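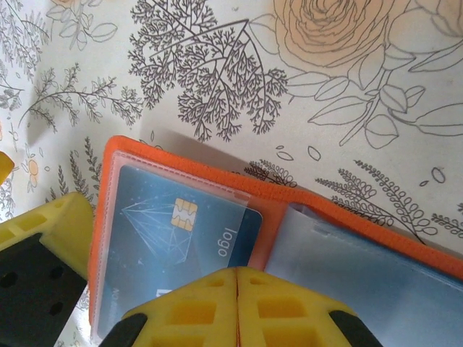

Looking after a printed tablecloth (and getting the stains out)

22 Oct 2022

I've got a soft spot for a flowery tablecloth. Mine stay on the table all week, through breakfast, homework, seed sorting and whatever else gets dumped there, so they take a proper battering and I've had to get good at rescuing them. A few of you asked for my washing routine after the July post on napkins, so I've written it all down, mistakes included!

Before the first wash

Check whether the print is colourfast. Dampen a bit of white rag, press it on the hem for a minute and look at the rag. If there's colour on it, wash the cloth by itself in cool water until it stops bleeding. I skipped this once with a dark red runner and had pink pillowcases for years (they went to the dog in the end).

Measure it too, and write the size down somewhere. Cotton shrinks, and if you've bought one that only just reaches the ends of the table you'll be sorry. I like a good hand's width of overhang on every side, more if it's for best.

Tea, coffee and gravy

Tea and coffee: blot, don't rub, then pour cold water through from the back of the stain. A dab of washing-up liquid, half an hour's sit, into the machine at 40. Old tea rings need an overnight soak in oxygen bleach, the powdered sort. I use the Rustad one from the hardware shop, but supermarket own brand has done just as well for me.

Gravy and butter: scrape off what you can with the back of a knife, then cover the mark with cornflour or talc and leave it for 2 hours. Brush off, washing-up liquid, warm wash. Check it before you iron!! Heat sets grease and then you're stuck with it.

Candle wax: let it go hard, pick off the lump, then brown paper on both sides and a warm iron. Keep moving to a clean bit of paper. Coloured candles leave a shadow and I've never found anything that shifts it completely, so I buy white ones now.

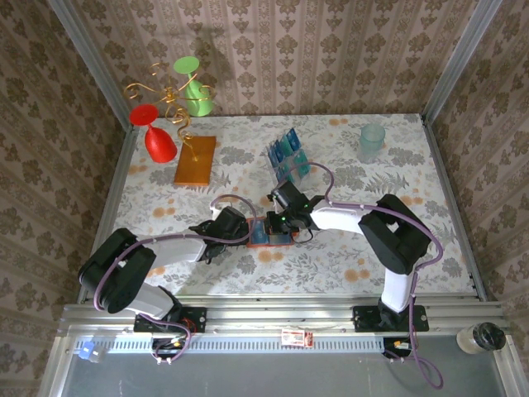 Wipe-clean cloths

Oilcloth and the PVC-coated kind want completely different treatment. Never put them in the machine, whatever your neighbour says. Warm water, a drop of washing-up liquid and a soft cloth, then dry them off with a tea towel so the seams don't go grubby. Felt-tip comes off with a little surgical spirit, but try it on a corner first as it can lift the print.

Fold lines are the big nuisance. I roll mine round a cardboard tube (fabric shops will usually give you one if you ask nicely) and stand it behind the door. If yours came folded in a packet, lay it out somewhere warm overnight, and go over what's left with a hairdryer on low.

Ironing and storing

Iron cotton while it's still a bit damp, on the wrong side, starting in the middle and working out. I do big ones straight on the table over an old blanket. Saves wrestling with the board.

For putting away I gave up on the drawer and bought a Stellard trouser rail, the kind with 12 bars, which hangs in the cupboard under the stairs. One cloth to a bar, folded lengthways, and I can see the lot at a glance. Best ones go at the back with a bit of acid-free tissue over the bar.

Next time I'll do the napkins again, with the starch recipe I forgot to put in.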